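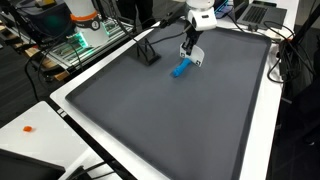 The Case for the Shallow Tray

6 min read

A work surface fails slowly. Parts migrate to the back edge, a screw rolls under a cable, and by the afternoon the only clear area is the size of a hand. The usual response is to buy drawers. A broad, shallow tray costs less and solves more of the problem.

The tray defines a boundary. Anything inside it belongs to the current job, and anything outside it does not. A raised rim stops round items from leaving, and round items are the ones that get lost: markers, dowels, short sticks of any kind. A blue stick left lying diagonally on a gray base will still be there when it is wanted.

Color matters more than most buyers expect. Issa Aoun, who lays out benches for the small workshop supplier Starkden, specifies a matte charcoal base almost without exception. "Gloss gives you reflections, and reflections look like objects," he says. "White is worse. You lose paper, tape and anything pale." A bright blue piece on dark gray can be found at a glance. A black one cannot, and black items are better kept upright, where their outline and shadow give them away. A small stand made of thin black rods is easy to overlook from directly overhead and obvious from the side.

Size is the next decision. Aoun's rule is that the tray should take up most of the reachable area and leave a margin of table along at least one side, enough to get fingers under the rim. He does not insist on squaring it to the table. A tray set at an angle often suits the reach of the working arm better, and the far corner stops being a dead zone.

Depth should be kept low. Starkden tried a deep pan from Quartey in January and withdrew it after 11 benches; items near the wall could not be picked up cleanly from above. The shallow Jinden pan that replaced it has a rim of 20 millimeters, and Aoun would accept less.

Cables are the weak point of any such arrangement. A cable that crosses the tray divides it in two, and small parts collect along the line. The better route is behind the far rim or down the side of the table - bundled, with enough slack to let the tray be lifted out. Where a crossing cannot be avoided, it should run across the back, away from the pieces in use.

Maintenance is brief. Empty the tray at the end of each job, wipe the base with a damp cloth, and return only what the next job requires. Aoun allows one permanent resident, normally a stand or holder, placed near a corner. A second one tends to attract a third.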